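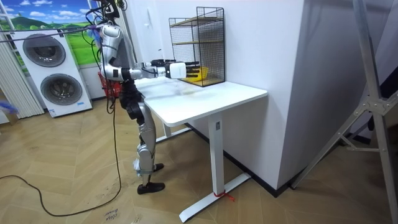
The Wastano team

About us

Wastano looks after linen and the small stuff for holiday lets. Sheets, towels, tea towels, dish cloths, the soap and teabags, the spare remote batteries. We pick up, wash, dry, fold, pack, drop back. 181 properties on the books as of 3 November 2023, most of them within a half hour drive of Flumgate, a few up in the hills that the van drivers argue over.

Started in a double garage. Moved when the neighbours had enough of the dryers. Now two sites, the wash house and the packing room, both in Flumgate, both with terrible parking. If you're visiting, come to the packing room and use the side door. Front one sticks in wet weather.

What we do all day

Dirty bags in before lunch, clean bags out after. Each property has a card that says what goes in the tub: how many queen sets, how many singles, does the owner want the good bath mats or the ordinary ones. Somebody reads the card, walks the shelves, fills the tub, ticks the card. That was the whole job for years and it's still most of it.

The washing part was never the hard part. Machines wash. It's the picking and the putting away that wears people out, the reaching up and the bending down, same shelf, same spot, all arvo. We had sore shoulders on both shifts every summer and we used to treat that as normal. Wasn't great of us.

Rellisari

Rellisari is our automation project. Started in April. It's the reason there's a humanoid in with the shelving, reaching across the table towards something yellow in a wire mesh shelf. Small things, off a shelf, into a tub. That's the brief. One item, one shelf, then the next.

People ask us what it can do so we'll be straight. It is slow. It's good at a thing it has been shown many times in a spot it knows. Move the table and everybody has a bad morning. Soft things are hard for it. A bowl is a lot easier than a flannel. We don't let it near glass yet and it doesn't go out in the van, it doesn't fold, and it has never packed a tub for a guest start to finish without one of us beside it.

We set a target of 1,000 clean shelf picks in a row before it touches a real order by itself. Not there. When we get there we'll update this page (somebody remind us).

What's changed for the people here

This is the bit that owners skip and job applicants read, so here goes.

Nobody lost hours over Rellisari. We wrote that down before the robot came through the door and it's in the staff agreement, page one, not buried. If a task goes to a machine, the person who did it gets first go at whatever replaces it, at the same pay or better. If they don't want it we find them something else on the same roster.

Jobs have changed though, no use pretending. Two of our packers now split the week, part on the tubs and part working the robot through its picks, stopping it, resetting the shelf, writing up what went wrong. They get a higher rate on those days. They asked for that, and it was a fair ask. They also asked for a proper chair. Done.

Some other things that shifted:

Shelves got tidier. Had to. A person will find the dishcloths wherever you chuck them. So now everything has a place, and new starters learn the room in days when it used to take weeks.

The cards got rewritten. Half of them said things like "usual towels plus the extra". Fine if you've been here six years. Useless otherwise. Took most of a winter to redo and we should of done it ages ago.

More paperwork. Sorry. Every stop gets a line in the log, even the boring ones. The night shift reckons the log is longer than the shift.

Breaks moved. Robot work is a lot of watching and watching is tiring in its own way, so it's short stints and then swap. We got this wrong for the first month, ran people too long, and they told us.

And the talk in the lunch room is different. More questions about what comes next. We don't always have an answer. Once a month we sit down together, paid time, and go through what's been tried, what it cost, what we might try after. Anyone can say no to something. The plan for automatic bag weighing got knocked on the head that way, the drivers didn't trust it and when we looked properly neither did we.

Ground rules on the floor

Whoever is closest can stop it. No permission needed, no form first.

No filming staff for the project without asking them that day. Yes on Monday isn't yes for the week.

Pick rates from the robot are never put next to a person's. Different job.

Cables on the floor get called out loud when someone walks in. Old habit from the wash house hoses, works just as well.

Rozīte

Rozīte is our other half, the mending bench. Torn sheets, lost buttons, doona covers where the zip has gone. It used to be one sewing machine and a box of scraps, squeezed into whatever hour was left over. Since some of the shelf work has been reorganised there's proper time for it, three benches now, and a lot less goes in the rag bin. Owners can tick the mending box on their card. It costs less than a new set and we send a note back with what was fixed. Too far gone, it gets cut down for cleaning cloths, and we'll tell you that as well.

Nothing automated at Rozīte. No plans. It's hands and good light and the radio, and the people on it have told us to leave it alone.

Who works here

Packers, washers, drivers, menders, an office that is really one desk and a phone. Plenty came to us from hotels, a few from school canteens, one lot from the old cannery when it shut. Most live in Flumgate. None of us came from robotics. The ones who run Rellisari learnt it on the job, and if you start here and it interests you, you can put your hand up after your first three months. If it doesn't interest you that's fine too, there's always tubs.

Early shift starts at six, late one finishes at nine. School hours possible in the packing room, ask.

Working with us

Owners and managers: ring the office in the morning, before the vans are back. We'll want to know how many beds, how far, how many stairs, and is there a dog. New properties are taken on at the start of the month. Long weekends book out early, please don't leave it til the Thursday.

Job seekers: drop in or send a short letter. No CV needed for packing. Tell us what hours suit and what your back's like.

Schools and TAFE groups: we do visits to the packing room on quiet days, small groups, closed shoes. You can watch the shelf work from behind the line and the packers will answer questions if they're not flat out.

Lost property from guests goes in the grey bin by the side door. We keep it three months. There's a very nice single ugg boot in there at the moment, left foot, if it's yours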